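May 29, 2018

Back on the Grastelix export script this morning, the one Sheyla inherited and then very kindly inherited to me. The job is still the same: pull every row out of the Ploka grid, keep the ones the user has ticked, push them into Kikska as a batch. Sounds like half an hour's work. I've been at it since before smoko.

First thing, for whoever reads this next (Jhosep, probably): the row iterator does not hand rows back in display order. I'd been assuming it did, because on the small test table it happens to. On the full table, 3942 rows, it goes by internal ID until you've sorted a column once, and after that it goes by whatever the last sort was, even if you've cleared it. So my "last ticked row" was coming back as row 1826 every single time and I couldn't work out what was special about row 1826. Nothing! It was the last one imported in November, before the ID scheme changed.

Fix for now is to call the sort by hand on the ID column, then iterate, then put the user's sort back. Ugly, and it makes the grid flicker, but the order is finally the same on my machine and on Marisol's. I tried suspending redraw around it and the scroll position jumped back to the top, so I took that out again.

Second thing is the date field. Ploka gives me a string if the cell has been edited in this session and a proper date object if it hasn't. Why?? I've got a little wrapper called asDate that checks the type and parses if it has to, and it's in the shared module now, so please use it and don't write a third one (there were already two, both wrong about empty cells, and one of them was mine). Empty cell now returns null. Marisol's report was relying on the old behaviour where empty came back as today's date, so I've told her and she's changing her side.

Nayeli asked whether we could skip all this and read the table straight from the database. I had a go after lunch. You can, but ticked state lives only in the grid, so you'd still have to ask the grid for it, and then match on ID, and then we're back where I started. Left the branch up in case somebody has a better idea — it's called grid-bypass, don't merge it.

Timing, full table, export to Kikska staging: 5 minutes with the logging on, 2 with it off. So I was mostly timing my own print statements. Logging's behind a flag now, default off.

Still to do: undo. If the batch fails halfway the rows already sent stay sent, and running it again doubles them up. Sixten reckons Kikska has a batch key you can set so it ignores repeats, he'll dig out the page. Haven't touched the colour coding for failed rows, and the Grgić import has the same date problem, I'm sure of it, just haven't looked.

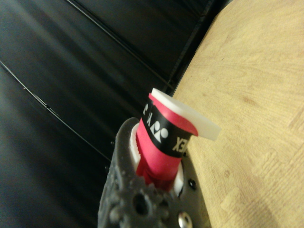
3 min read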